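Baseball cap

A baseball cap is a soft, close-fitting cap with a rounded crown and a stiff brim sticking out at the front. I've been keeping this entry going on the Hovetetti household wiki for a good while now, and I'll admit I'm fond of the things (16 on the hooks in my hallway at the last tidy), so forgive me if I run on a bit.

Parts

The crown is usually sewn from wedge-shaped pieces of cloth called panels. Six is what you'll meet most often, though five is common as well, and a five-panel cap has one wide piece across the front with no seam down the middle, so it takes a printed picture nicely. On top sits the button, which covers the point where the panels meet. Little stitched holes let the heat out. Inside there's a sweatband, and it's always the first bit to look grubby!

The brim (I say brim, my brother says peak, and both are fine) has a stiffener sewn between two layers of cloth. Older caps used cardboard, and plastic has mostly taken over. At the back you'll find a strap, a buckle or a row of plastic studs, unless the cap is a fitted one, in which case you need to know your head size.

Decoration

Embroidery is the classic choice, but patches are cheaper and, to my eye, more cheerful. They can be woven, stitched or printed, and some makers cover half the crown with them. Plain blue with red and white is a mix that turns up again and again.

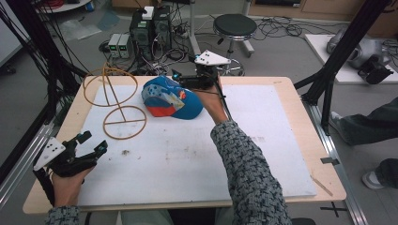 A blue cap lying on its side, with printed patches on the crown and a red-orange lower panel. The bicycle-shaped figure to its left is made of thin bent strands.

Caps and small ornaments often end up sharing a shelf or a tabletop, and I do it myself - a cap fills a gap beside something spindly very well. Lay it on its side if you want the crown to show, or stand it on its brim edge if you're short of room.

Care

Wash by hand in cool water with a little soap and go gently over any printed patch. A cardboard brim should never be soaked. Dry the cap over a bowl or an upturned jar so the crown keeps its curve. Nicanor Robles, who looks after the hats section here, swears by a balloon, and I've tried it and it does work - just don't blow it up too far.

Storage

Hooks are handy but can leave a bump in the cloth. Stacking caps one inside another is kinder to them, five to a pile at most.

See also: Flat cap, Sun hat, Wire ornaments, Hat stands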